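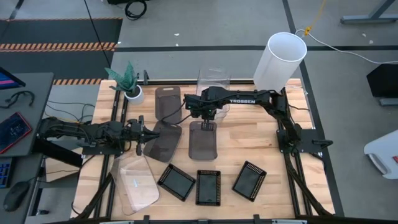
The Idstead rules are a set of good practice rules for tabletop robot cells in which two arms share one work surface. They cover the layout of the bench, the marking of the floor, the routing of cables and the checks made before power is applied. A cell of the type covered has two arms mounted facing each other on an aluminium extrusion frame, with a wooden worktop between them and trays and mesh baskets set out within the space the grippers work over. The rules do not apply to mobile robots or to arms working behind fixed guards.

History
The first version was drawn up at Idstead for the firm Droraven, which wanted a single document for all its benches. It contained 37 clauses, many of them taken from older workshop instructions. Sakex adopted the text with minor changes, and a joint revision followed. The current version has 241 clauses, of which more than 130 concern inspection and record keeping.

Shared space
The area that both arms can reach is called the common zone. Only one arm may enter it at a time unless the task has been tested at reduced speed with both arms moving. Each arm must have a rest position outside the zone. Objects to be handled may lie at any angle, but none may overhang the edge of the worktop. Clear or tinted plastic items are to be tried under the lighting used for normal work, as reflections can affect camera-based detection.

Cables
Cables on a moving arm must be bundled and fixed at each link, with enough slack for the full range of the joint. Cables between a desk and the base of an arm should not cross a walkway. Where a crossing cannot be avoided, a cover strip is required. Spare length is coiled and kept clear of the operator's standing position.

Floor marking
The operator's position is marked with tape on the floor. Striped hazard tape is kept for boundaries that a person must not cross while the arms are powered; plain tape may be used for all other lines. Worn tape is replaced at the weekly inspection, which most sites hold on a Wednesday.

Records
Stops, collisions and dropped objects are entered in a log. The Ekinci form, a single sheet with one line per event, is the usual format. Sakex held 3,248 such entries at the time of the joint revision and used them to set the order of the inspection clauses.

Criticism
Small workshops have objected to the length of the current version — the inspection section in particular — and some continue to use the first text. A shortened edition for sites with a single bench is in preparation.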